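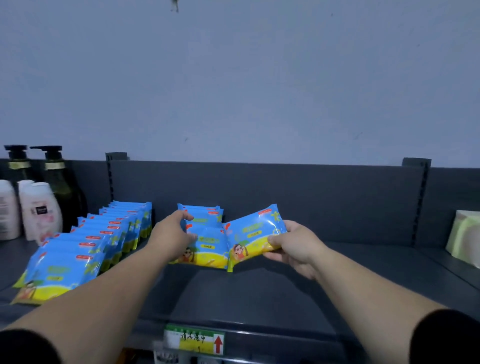 The Cevlow open day ran from ten until four, and I went because a reader wrote in to say I had been unfair to them in December. What I wrote then was that I had never seen a machine put away a shopping bag's worth of groceries without a person standing next to it. The reader said go and look. Raili Räsänen, who runs the visits, was kind enough to find me a place on the early tour even though she had read the piece too.

There were 16 of us in the group, mostly store managers, plus two men from a warehouse company who took notes on everything, including the coffee. We started in the hall with the arms. Cevlow makes two kinds, and the one they wanted us to see is called Hament. It has a wide base on wheels, one arm, and a soft hand with suction in the palm. It was set up in front of four bays of shelving stocked with cereal cartons, canned tomatoes and shampoo.

I'll give it the cartons. Hament takes a carton from a crate, turns it so the front faces out, and sets it down squarely against the one behind. It did 19 in a row while we watched and the last was as straight as the first. Anybody who has closed up a store at night would like that. The cans went well too, apart from one that ended up with its label facing the wall, and the operator let that go without comment.

Then one of the managers asked about soft packs. This was the question I had come with, and I was glad somebody else asked it. Wipes, diapers, bags of rice, bags of salad, anything that sags when you pick it up. Räsänen said they were "making good progress on deformables," and the tour moved along to the charging docks.

We came back to it after lunch, at the second stop, which was Baptista, the supermarket where Cevlow hopes to put a Hament to work on the late shift. Most of what a stocker does there is soft, small or awkward. I spent longer in the baby aisle than anywhere else. The wipes come in blue and yellow packs, all one design, and on the shelf they can be stood on edge in a long row that runs from the front lip to the back. A person does that by gripping one end of a pack between thumb and fingers while the other hand keeps the rest of the stack where it is. I doubt anyone has ever been trained to do it. You try it once and your hands work it out.

For a machine it is several jobs. It has to tell one pack from the next when they all look alike and lie on top of each other. It has to pick up something that bends. Then it has to stand the thing on edge next to others that would like to fall over, with bottles close by on the same shelf. And before any of that it has to get the packs from wherever they are, and in a real store this can be a tray on the floor.

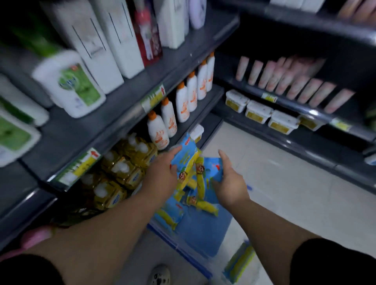
Baby wipes at floor level: a blue tray, packs lying every which way, and one on the tiles beside it.

Look at how low that is. Hament's arm, as shown to us in the hall, picked from a crate on a stand at waist height. I asked whether it could reach a tray at floor level between two runs of shelving, with tubs and tubes on one side and bottles on the other. The engineer who had come along with us said it could reach the floor "in principle," and that the store could put its stock on a stand. I'm sure it could. The store could also buy wipes in stiff cardboard cartons and widen the aisles. At some point you have to ask who is helping whom.

The figure on the handout was 80 percent of shelf tasks "addressable." I asked what counted as a task, and got a fair answer, to be fair to them: one item type in one location, picked and placed, with the crate already opened and brought to the bay. So opening the case is out, bringing it is out, and so is the pack on the floor. Checking that the price label on the rail goes with the product above it is out as well. Those are the chores that eat an evening. I worked 2 years in a grocery store in Dreden, a long time ago now, and I remember very little of it as picking and placing.

Some things I liked. The staff never claimed the machine was doing something when a person was doing it. When a remote operator took over for a minute with the shampoo, Räsänen told us so before anyone asked. The emergency stop is big and where you'd want it. The noise is lower than I expected, and the warehouse men seemed pleased with the battery figures, though they wouldn't tell me what they were comparing them with.

I also asked about home use, as people who write to me always want to know about laundry and dishes. Cevlow has no plans there and said so plainly. Given the trouble with a pack of wipes, I would keep folding your own towels.

Would I send a store manager to the next open day? Yes, if the store sells mostly boxes and cans and has a wide, level floor. Bring a bag of the worst things you stock and ask them to try those in front of you. One manager in our group had the same idea and produced a multipack of sponges from her purse. They thanked her and said the schedule was tight.

Parking is behind the building and the signs send you to the wrong gate. Lunch was sandwiches, decent ones. Visits are booked through Räsänen's office, and the early tour is the one to get, as the afternoon group only saw the cartons.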